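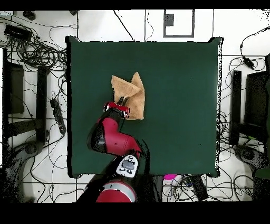
Betreff: Re: Sauna-Aufguss für Anfänger, Hütte Gandeck

Luzius Hubmann schrieb:
> Im April wollen wir den neuen Ofen einweihen. Wer kann mir sagen,
> wie viel Wasser pro Runde auf die Steine darf? Und welcher Duft?
> Die Kabine fasst 19 Leute, wenn alle zusammenrücken.

Lieber Luzius, liebe Liste,

wie schön, endlich wieder ein Ofen in Gandeck! Ich mache das seit mehr als 30 Wintern und freue mich immer noch auf jedes Zischen. Fang mit 500 ml pro Runde an, in kleinen Kellen, und warte dazwischen ruhig 60 Sekunden. Das Öl immer ins Wasser, nie pur auf die Steine! Fichte geht bei fast allen gut, Minze nur ganz sparsam.

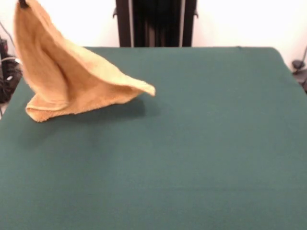 Zum Wedeln: Das lernt man schneller, als man denkt – am besten draußen vor der Kabine, ohne Hitze und ohne Publikum. Nimm ein Frottiertuch, kein glattes. Wenn so eines nur an einem Punkt gehalten wird, fällt es wie ein Segel in weiten Bögen auseinander, und genau diese Fläche willst du beim Kreisen über dem Kopf haben. Für die einzelnen Gäste dann beidhändig an zwei Ecken fassen und von oben nach unten schlagen. Nach der dritten Runde merkst du die Schultern, versprochen!

Bringst du die Kellen mit, oder soll ich meine einpacken?

Herzliche Grüße in die Runde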